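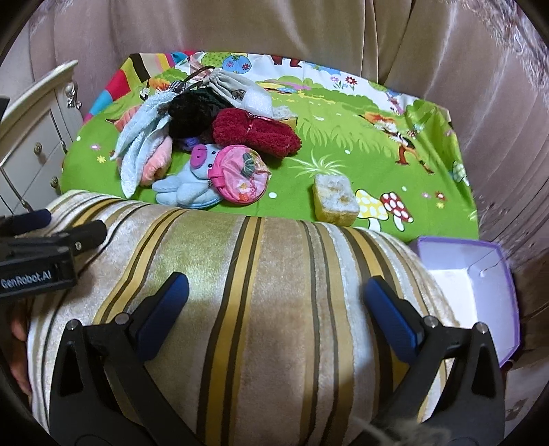 4.2 Perception des objets déformables

Le module de perception de Stirko reçoit les images de la caméra montée sur chaque pince et fournit au planificateur une liste de régions saisissables, chacune assortie d'un axe d'approche et d'un score. Nous avons d'abord repris le segmenteur employé par Modulau pour les pièces rigides, sans réentraînement. Il échoue surtout lorsque le support est lui-même texturé : sur la figure 3, la nappe verte porte des champignons, des fleurs et un personnage proche d'un renard, et l'éponge posée seule se trouve juste à gauche d'un champignon à chapeau jaune imprimé. Les deux régions ont des teintes voisines et le segmenteur d'origine tend à les fusionner. Les rayures du coussin, au premier plan, donnent lieu à un autre type d'erreur - des contours allongés, pris pour des bords de tissu plié.

Figure 3. Vue depuis la pince, mors ouverts au-dessus du coussin rayé. Le tas d'objets souples occupe la gauche et le centre de la nappe ; un bac violet translucide est visible à droite.

Pour séparer les motifs imprimés des objets réels, nous ajoutons une tête de relief estimée sur une fenêtre de 10 images consécutives. Une région dont le relief moyen reste sous le seuil est rattachée au support, quel que soit son score d'apparence. Le réseau est affiné sur 400 séquences annotées du jeu Nyaga ; 219 autres, enregistrées dans des pièces différentes, servent à l'évaluation. Les parties mobiles de la pince sont masquées à partir de l'ouverture mesurée, car les patins bleu foncé étaient parfois proposés comme cibles.

Le planificateur Sunus interroge ce module toutes les 200 ms. Entre deux requêtes, les régions sont propagées par le mouvement estimé de la caméra. Cette propagation suppose une scène immobile, hypothèse fausse dès qu'un tissu est soulevé et entraîne ses voisins - nous vidons alors la liste et relançons une détection complète avant toute nouvelle saisie. Le réglage du seuil de relief est traité en section 4.3.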